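Bench Tips: Perception and Grasp Planning for Drinks Setups

Last revised 21/08/2022. Notes apply to the Urnurik planner with the Clarwood depth filter. Most carry over to other stacks.

1. Calibrate before the ice comes out
Run hand-eye calibration on both wrists first. Ice changes shape on the table and you will want to spend its useful life on trials. Reject any result with a reprojection error over 2 pixels and redo it.

2. Mask clear objects before filtering depth
Stereo depth goes straight through a glass bowl and returns the table behind it. Segment in color, then tell the Clarwood filter to ignore depth inside the mask. Fit the glass from its outline and a stored profile. Leave hole filling off, as it will smear the stem into the mat.

3. Fit the rim and ignore the ice
Ice gives bright highlights that move when the wrist camera moves. Feature trackers lock onto them and the pose drifts. Fit an ellipse to the rim of the container and drop every point inside it. From straight overhead the rim is close to a circle and gives no height, so take height from the fixed view.
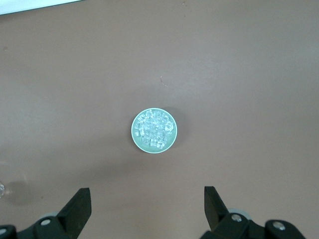
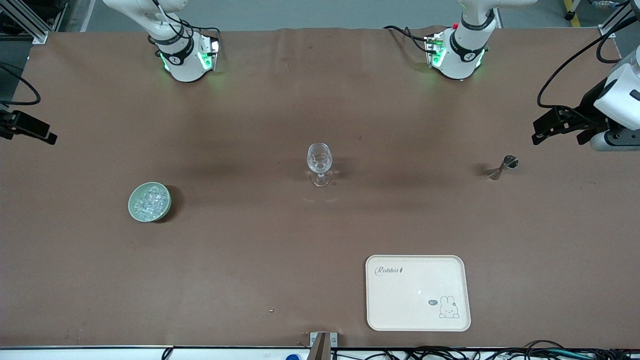

Pale green container with ice, from the wrist and from the fixed camera.

4. Keep shadows out of the collision map
A soft shadow beside a bowl can pass for an object if the segmenter was trained on flat light. Compare the mask against table height and delete anything with none. Do the clear-object step first or the glass goes with it.

5. Plan the stemmed glass early
It is the tallest thing in most layouts and the easiest to sweep over with a forearm. Pad its collision shape by 22 mm during transit and remove the padding for the final approach only. Close on the bowl or the stem, never across the joint between them.

6. Store two poses for a jigger
Upright and on its side are separate grasps. On its side it can roll, so re-detect after any contact with the table. Polished steel also loses depth in patches. The Upadhyay template matcher works from edges and copes with this.

7. Lock one arm's workspace at a time
Give the shared middle zone to a single arm and release it when the wrist is clear. Set the lock timeout to 200 ms. Shorter values cause false releases when the planner is busy.

8. Log with one clock
Stamp wrist and fixed frames from the same source. Nokix writes both to one file and flags gaps. Our January set had 967 frames with mismatched stamps, and all of them had to be dropped.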